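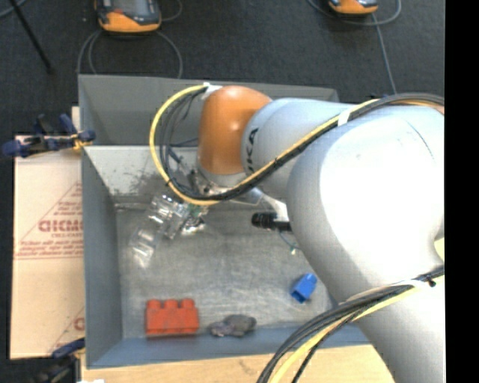

Fig. 1. Open gray bin, top view.

Lavasitz container table

Lavasitz is a flat table of storage container dimensions taken from printed supplier catalogs. It has 1239 rows in one UTF-8 CSV file, one row per catalog entry.

Columns
id, supplier, length_mm, width_mm, height_mm, stackable, catalog_page

Lengths are outer dimensions. Inner dimensions were printed for 78 entries only and are kept in inner.csv — join on id. Blank means not printed, never zero.

Known issues
Drirnier entries list height with the lid on. 66 rows have no catalog page.

Maintainer: Annunziata Sala. Corrections go in fixes.csv, next release in April.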